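4.2 The open day at Flastoria

Most of what we had learned about the hand-held grippers up to this point came from people who already knew them well, and we were keen to see how they would fare with people who did not. The open day at the Flastoria workshop gave us that chance. It is a friendly sort of event, with tea at the door and a good many families, and 425 visitors signed in over the course of the day. Of these, 268 stopped long enough at our table to watch a full demonstration, and a fair number stayed on to have a go themselves, which pleased us very much.

We had thought at first of showing the whole Kindeo kitchen task, with its drawers and its cups, but a rehearsal persuaded us that it asked too much patience of anyone standing behind a rope. We settled instead on a small stand with a bar and pegs, set on a plain wooden table, and a pair of grippers, one for each hand. A visitor can understand a thing like that before a word has been said, and the demonstrator is then free to talk about the parts that matter: how the jaws answer to the fingers, and why we ask for slow, even movements near the bar.

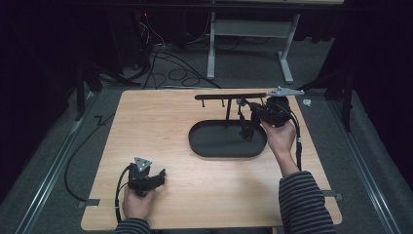
Each demonstration followed the same loose pattern. The demonstrator worked through the task once in silence, then again with a spoken account of what each hand was doing, and after that took questions for as long as there were any. We had allowed 7 minutes for the whole of it, and in the event we overran nearly every time, mostly on account of the younger visitors, whose questions were by some distance the best we were asked. Several wanted to know whether the robot would mind being taught by a left-handed person. We had no ready answer, and the matter has since found its way into our plans for September (see Section 6).

The comments we gathered fall into two broad groups. Those who only watched tended to remark on how ordinary the movements looked, and a few were a little let down by this, having hoped for something grander. Those who tried the grippers spoke far more about their weight and about the cables, and about the odd feeling of reaching for something with a hand that stops short of one's own fingers (Figure 3). One visitor likened it to eating with somebody else's cutlery, a remark we have been repeating ever since.

Figure 3. Bimanual demonstration with a hand-held gripper in each hand, at the stand with the horizontal bar.

We should say plainly that none of the visitors' own attempts were added to the Mastance collection, which stood at 3000 recordings before the open day and stood at the same number after it. Our purpose was to listen, and the conditions were far too cheerful and too noisy for anything else. What we did take away was a revised set of spoken instructions, shorter than the old one and with the word "actuate" struck out wherever it had crept in. The Sotomayor group, who kindly read an early draft of this section, have asked for a copy to use with their own beginners, and we have promised to send it along with the notes in the appendix.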